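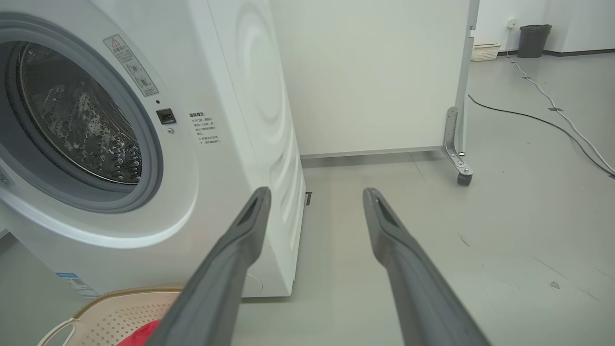

Szu-yu Au reckons the first month is mostly keys. Keys, lockboxes, tenants who've changed the lock and not told us. After that it gets good, and she's stayed on long enough to run the rent roll, so take her word over ours.

Property Manager (residential), full time
Stefanou Property, Storner Street office

We need someone asap. Rent roll is 894 doors across the three of us, mostly older walk-up flats and a few townhouses, plus the new Elleo building which settles in July and will need leasing up quick smart. Portfolio for this role is the Elleo units and whatever we peel off the existing lists.

What you'd be doing
Open homes, Wednesday arvo and Saturday mornings
Applications, reference checks, leases, bonds
Ingoing, routine and outgoing inspections. Written up same day please, not the following week
Arrears. Daily. Polite but daily
Maintenance requests, getting quotes, chasing tradies. Anything over $500 goes to the landlord first, no exceptions, even if it's a hot water system on a long weekend (ring them)
Tribunal now and then. Szu-yu will come with you for the first couple

What you need
Current licence or registration, or be well into the course
Own car and full licence. We pay kms
12 months in property managment ideally. Would look at someone from reception or sales admin who knows what a condition report is
Can write an email a landlord will read to the end
Gritus experience handy, it's what we run everything on. Can be taught

Pay is above award, depends on experience, tell us what you're on now. Phone and laptop supplied. Parking out the back, tight, small car recommended. Rostered day off in lieu of Saturdays, and you do get to take it. Bonus for new managements you bring in, paid on signing.

Hours 8.30 to 5. After hours phone is shared, one week in three.

Not a work from home job, sorry. Some flexibility for school pick up once you're settled in.

To apply
Resume and a short cover letter (a page, max) to Szu-yu Au at the Storner Street office, or drop it in at the front desk before 4pm. Interviews run about 30 minutes, in person. Two referees, at least one from a job where you delt with tenants or customers.

No recruiters thanks. Ad comes down when we find someone.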